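El mayordomo que cobra por horas

Viernes, 28 de junio de 2019

La promesa de Nisutberg cabe en una servilleta: usted deja la oficina hecha un asco y, a la mañana siguiente, alguien sin nómina la ha recogido. El servicio se llama Busier y se alquila por 300 euros al mes, instalación aparte. Pasé un día en la nave donde lo ajustan, con la curiosidad de quien lleva años recogiendo latas ajenas.

El catálogo habla de «gestión autónoma de superficies». Traducido: coger cosas de una mesa y ponerlas en otro sitio. Una bolsa de patatas arrugada, que cualquier becario despacha sin levantar la vista del teléfono, es aquí materia de ingeniería, porque no tiene dos veces la misma forma. Las latas se le dan mejor. Las botellas de plástico, según el día.
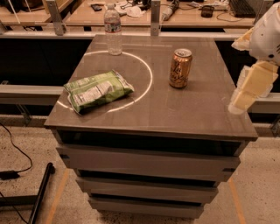
El contrato básico cubre 8 horas diarias y un solo espacio, sin escaleras ni alfombras de pelo largo. La empresa asegura que el sistema reconoce 107 objetos corrientes. Pregunté por las tazas con café dentro y me remitieron a la versión de marzo.

Kocabaş, la competencia, pide 70 euros menos y no incluye mantenimiento. Brakereo todavía no da precios, aunque ya tiene un vídeo precioso con música de piano.

¿Compensa? En un despacho pequeño, una papelera bien colocada sigue siendo imbatible. En una planta grande, con turno de noche y gente que merienda en cualquier parte, empezaría a echar cuentas. Yo pediría el mes de prueba y leería despacio la cláusula de líquidos derramados, que ocupa página y media.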